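Suvness Kitchen Guide, part 4: Loading the dishwasher

I've run the dishwasher in our shared kitchen long enough to have opinions, so here's how I do it (and how I'd like you to do it, please!).

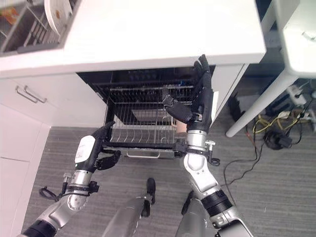 Before you start, have a look for clean things. If there are any, put them away first, or you'll end up washing them twice and blaming me.

1. Open the door all the way down until it stops.

2. Take the lower rack by its front edge with both hands and draw it out evenly. One-handed, it goes crooked and sticks.

3. Scrape plates into the food bin. No need to rinse, though dried porridge does want a soak.

4. Stand plates between the tines, all facing the same way. Cups and glasses go upside down in the upper rack.

5. Spin the spray arm with a finger - if it catches on a pan handle, move the pan.

6. Slide the lower rack home, then add a tablet and close the door.

CAUTION: Don't lean on the open door or the loaded rack. A new set of wheels took 19 days to arrive in September.

Note: Anything with a wooden handle gets washed by hand and left to drain by the sink. Same goes for the Sosten knives.

7. Pick the normal programme and press start. Wait for the beep before you open it, as the steam is fierce.

Last updated: October 2, 2026

Comments

Jorkus: Does the big casserole go on the bottom?

Bimla Vashisht: Yes, face down, right-hand side. Leave a gap next to it!

Shakya: Step 2 fixed my sticking rack, thanks.

Contact | © Suvness | Back to top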